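# Dos semanas con el simulador de Furnik

Llevaba desde febrero con ganas de probar el paquete doméstico de Furnik y por fin me lo he instalado. ¡Qué gozada! Viene con 60 habitaciones listas para cargar y 1028 objetos sueltos, desde muebles hasta piezas que caben en una pinza, y el brazo se mueve por allí desde el primer arranque.

Lo que más me ha gustado es que las casas tienen exterior. Abres una puerta y hay jardín, con su césped y sus árboles, y la luz entra hasta el suelo de madera (yo venía de simuladores con paredes grises y poco más).

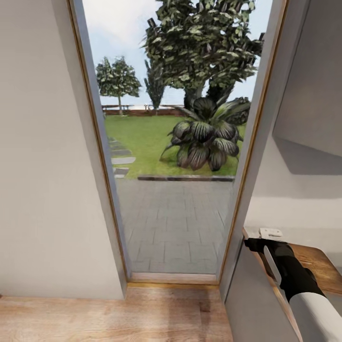 El agarre de piezas pequeñas también me ha sorprendido para bien. Hice 13 intentos seguidos con la configuración de fábrica y solo se me cayeron dos – con mi programa anterior me habría pasado la tarde ajustando la fricción. Maya Sayegh, que lo usa en Zurkthorpe, me recomendó bajar la velocidad de cierre y se nota muchísimo.

¿Pegas? La documentación va a saltos y el exportador se me colgó una vez con la escena más grande. Además, la licencia Ultenano solo vale para dos equipos, y yo trabajo con tres.

Mañana pruebo los cajones, que tienen fama de difíciles. Si alguien ya ha peleado con ellos, ¡que me deje un comentario!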